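Destura extends household packaging sorting guide to mixed table waste

Destura has published the second edition of its household packaging sorting guide. The new edition covers the used packaging left on a kitchen or dining table after a meal, which the first edition treated only in an annex. It lists 847 items, of which 787 are carried over unchanged.

Entries are arranged by main material: coated carton, rigid plastic, film, metal and textile. Drink cartons are to be emptied and kept separate from film. Clear bags go with film only when free of food. Cups and tubs are sorted by body material, with lids entered separately.

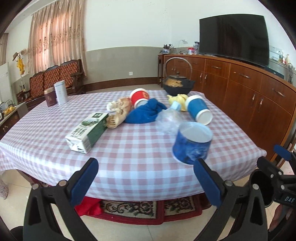 Destura Household Materials Team

Items on a table seldom lie in material order. A drink carton may be next to a crumpled bag, a cup on its side and a bunched blue cloth, with a kettle and canisters standing further back. The guide therefore sets a fixed clearing order. Articles that stay in use are moved first, cloths second, and packaging last, starting with the largest piece.

The clearing order was tested in 31 homes in the Judmont area. Remarks from the households led to changes in the entries for tubs and for tilted or part-full cups.

The guide replaces the first edition from May. Printed copies can be ordered from Destura by councils, schools and housing providers. Orders already placed for the first edition will be filled with the new one at the same price.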